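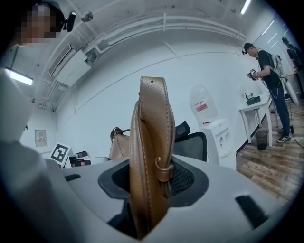 Según Zoia Fedoruk, el fallo se oía antes de verse: un golpe seco del bolso contra la mesa, y la pinza seguía informando de que el objeto estaba sujeto.

Utilizamos cookies propias y de terceros para mejorar su experiencia. Aceptar | Configurar

Deslizamiento de asa (robótica)
Texto: Sreekumar Palaniappan
Última revisión: octubre

El deslizamiento de asa es un fallo de agarre en el que una correa o un asa flexible se escapa de la boca de una pinza robótica sin que el sistema de control lo detecte. Se conoce también como agarre fantasma, aunque este segundo término tiene un uso más amplio y comprende los casos en que la pinza nunca llegó a tocar el objeto. El fallo fue descrito por primera vez con detalle en el taller de Zimach, durante las pruebas de la pinza Drodent con bolsos de cuero, y por esta razón algunos textos lo llaman «fallo de Zimach».

Descripción

La pinza cierra sobre el asa y la levanta. Una correa de cuero granulado, tomada en posición vertical por una boca forrada de goma, ofrece al principio una resistencia suficiente. Cuando el brazo acelera, el peso del bolso tira de la correa hacia abajo y el cuero empieza a moverse entre las dos superficies de goma. El movimiento es lento en los primeros milímetros y después muy rápido.

El problema de seguridad no está solamente en la caída. El controlador de Drodent consideraba válido el agarre si la apertura de la boca se mantenía por encima de un umbral mínimo. Una correa que se desliza conserva su grosor hasta el extremo, y la apertura medida no cambiaba mientras quedaba cuero dentro. En los modelos con costura gruesa o hebilla ocurría lo contrario: la pieza metálica chocaba con el borde de la boca, la pinza interpretaba un atasco y se abría por completo.

Incidente de Zimach

El incidente más citado ocurrió un domingo, en una prueba sin interrupción programada de 500 ciclos. Los primeros 485 se completaron sin aviso. En el siguiente, un bolso cargado con lastre se soltó en el punto más alto del recorrido y cayó fuera de la zona marcada, junto al puesto de un operador. No hubo heridos. El brazo continuó su programa con la boca vacía durante unos 40 segundos, hasta que Fedoruk pulsó la parada de emergencia.

El fabricante, Hetham, atribuyó primero el suceso a un desgaste de la goma. El informe interno de Petrenko, la empresa que mantenía la instalación, llegó a una conclusión distinta – la goma estaba dentro de la tolerancia, y el umbral de apertura había sido ajustado para cajas rígidas y nunca se revisó para materiales flexibles. Hetham aceptó esta explicación en una nota posterior, pero mantuvo la recomendación de cambiar el forro con más frecuencia.

Relación con los datos de demostración

Una parte de la discusión trató sobre las demostraciones hechas por personas con una pinza de mano. El operador humano siente el tirón de la correa y corrige la muñeca o aprieta más, casi siempre sin pensarlo. Si esta corrección no queda registrada como fuerza, el modelo aprende la trayectoria y no aprende el motivo de ella. Palaniappan ha defendido que conviene guardar también los intentos fallidos, los cuales se eliminaban por costumbre antes del entrenamiento. Fedoruk está de acuerdo en parte, y pide que se anoten aparte los fallos causados por la hebilla.

Medidas de prevención

La versión revisada del controlador compara la apertura con la corriente del motor y detiene el brazo si los dos valores dejan de corresponderse. En Zimach se redujo además la aceleración en el tramo de subida y se amplió la zona de exclusión bajo el recorrido. Para las asas con agujeros u ojales no existe todavía un criterio común sobre el punto de agarre.

Artículos relacionados
Agarre fantasma
Calibración del umbral de apertura
Manipulación de objetos flexibles
Parada de emergencia
Pinza Drodent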